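Recording Demonstrations for a Small Arm: What to Do Before You Believe the Numbers

Filed under: Bench guides
Last revised Sunday, September 7, 2025

There are plenty of pages telling you how to collect a demonstration set for a hobby-grade arm. Most of them go the same way. Plug in the leader arm, plug in the follower, record a stack of episodes, train overnight, post a clip. The clip always works. I have followed several of these recipes to the letter and ended up with a policy that reached confidently for a spot where the toy used to be.

This guide covers the recording part only, for a single arm doing a pick-and-place job with a pot and some toy vegetables. I use the Wimik recorder because it was already on my machine, and I don't have strong feelings about it. The Hinov logger will do the same job with different button names. If you're shopping for one because the other gave you bad results, save your money for now and read on.

What you need

A follower arm, clamped to a table that doesn't wobble.
Some way of driving it: a leader arm is the usual choice, though a game controller will do if you're patient.
Two cameras, one fixed over the work area and one at the wrist. One camera will do for a first go.
A pot and a few toys that the gripper can get hold of without a fight.
A lamp you control.
Masking tape, a notebook and a pen.

The notebook will do more for you than the second camera.

Step 1. Write the task down before you touch anything

One sentence, with an ending. "Put the chili in the saucepan and return to rest" is a task. "Tidy the vegetables" is an argument waiting to happen, and you'll have it with yourself at episode 40 when the corn is leaning on the rim and you can't decide whether to keep the take.

Decide now what counts as done. Mine reads: the toy is inside the pan, the gripper is open, the arm is back at rest. If the toy bounces out, the take is a failure and goes in the failure folder. You will be tempted to loosen this rule when you get tired. Everyone who publishes a 100 per cent clean set was either very careful or loosened the rule, and the page never says which.

Step 2. Fix what should be fixed, vary what should vary

Tape the corners of the camera stand and mark where the arm's mount meets the table. Tighten the clamp, then push on the arm from the side and tighten it again. A base that creeps a few millimetres over a session ruins the data quietly, and you won't find it in the loss curve.

Then choose what moves between takes. At a minimum, the position and the angle of the toy. After that, the position of the pan. A saucepan with a long handle is harder than it sounds, as the handle can point anywhere, and a policy trained with it pointing one way may treat a turned handle as a brand new world.

Don't vary everything at once on day one. I know the advice going around is "maximum diversity", and with a few thousand episodes I might agree. With an evening's worth you get a thin smear of everything and enough of nothing.

Step 3. Set the light, then leave it alone

Shiny pans are a nuisance. A polished interior throws back whatever is near it, so a red toy in a steel pan gives you the toy plus a red patch on the metal. Check what your camera makes of that before you record. Turn off auto exposure and auto white balance if your camera allows it, and close the blinds if the session will run past sunset.

Some people will tell you the network learns to ignore reflections. Maybe it does. I'd like to see the run where they tested that on its own, with the pan as the only change.

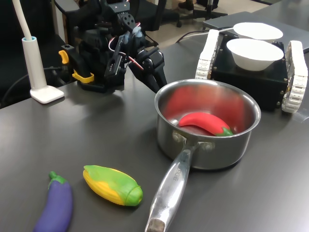

How many episodes do I need before it's worth training?

Start with 64 good ones of a single task, train on those, and look at where it fails before recording any more. The bigger figures you see quoted usually come from people who recorded first and looked later. My largest set for this job had 424 episodes in it, and it did no better than the first 64 until I went back and threw out the takes where I'd hesitated over the grasp.

Step 4. Practise before you record

Drive the arm through the task until it feels boring. Your early attempts are full of stops, corrections and little circles above the object while you work out where the fingers are. The learner copies all of it. If you pause over the pan before letting go, it will pause too, and with some methods it may stay there for good.

Move at an even, moderate pace. Approach the toy from the same general side unless you have a reason for teaching two approaches. Two equally good ways of grabbing a toy eggplant can average out to one way of missing it, depending on the method, and the method's own documentation tends to be optimistic on this point.

Step 5. Record in short blocks

I do 7 takes, stop, and play back the last one at full speed. Check these things each time:

Both camera streams are present and neither has frozen.
The timestamps on the video and the joint readings agree.
The gripper channel changes when the fingers move.
The episode begins at rest and ends at rest.

I skipped the gripper check through most of January and lost the lot. The channel was saving a constant value. The recorder displayed a green tick next to every file the whole time.

After each block, note in the book where you put the toy, which way the pan handle pointed, and anything odd. "Bumped lamp, takes after this are suspect" has saved me more time than any dashboard.

Step 6. Keep the failures, but keep them apart

Don't delete bad takes. Put them in their own folder with a word or two on why: missed, dropped, knocked the pan, cable caught. They're handy when you want to see whether the trained policy fails in the same manner you did.

Don't mix them in with the good ones on the theory that the model will sort them out. Plain imitation has no idea that a take was a mistake unless you tell it.

What about deliberate recoveries, where you start from a bad position and fix it? Those are worth having. Record them on purpose, label them, and begin the episode after things have gone wrong, so that the learner sees the repair and not the blunder.

Step 7. Hold some positions back

Before training, pick two spots on the table where no toy was ever placed during recording. Mark them with tape under the table edge, out of camera view, so the tape can't become a landmark. Test there first. If the policy works on your recorded spots and falls over on these, you have a very expensive playback machine.

Test with the other toys as well, and write down what you expected before you press go. It's remarkable how flexible "it pretty much worked" becomes afterwards.

Step 8. Count your attempts honestly

Decide on the number of test runs in advance and report every one. Reset the table between runs the way you did while recording. Don't nudge the toy because it looks a bit unfair where it landed. If you helped, the run is a failure.

The Sabatier write-up that many of these recipes lean on reports a success rate and says nothing on resets that I could find. It may well be sound. I can't tell from what's printed, and I wouldn't plan a project around it.

Common trouble

The arm reaches the right area but closes early. Look at your own takes first. You may be closing the gripper while still moving, which looks fine to you and is ambiguous to the learner.

The arm heads for the pan without picking anything up. Check that the toy is visible from the fixed camera at the start of the episode. If your own hand or the arm hides it, the model is guessing.

Works in the evening, fails in the morning. Light. Go back to Step 3.

Works with one pan, fails with another of the same size. I'd expect this. You trained it on one pan.

Training loss looks beautiful, arm does nothing useful. Loss is measured against your recordings. It doesn't know there is a table.

On using somebody else's data

The Skindura set gets recommended as a base to mix with your own episodes. I tried it. My results moved by less than the gap between two training runs on identical data, so I can't claim it helped or hurt. If you try it, run your own set by itself at least twice first. Otherwise you won't know how much wobble you already have, and any change at all will look like progress.

Files, briefly

One folder per session, named by date and task. Raw video stays untouched, and anything trimmed or resized goes in a second folder. Copy the notebook page into a text file in the same place, spelling mistakes and all. Back it up before you train, particularly if the training script is one that "cleans" the data folder on startup. Mine did.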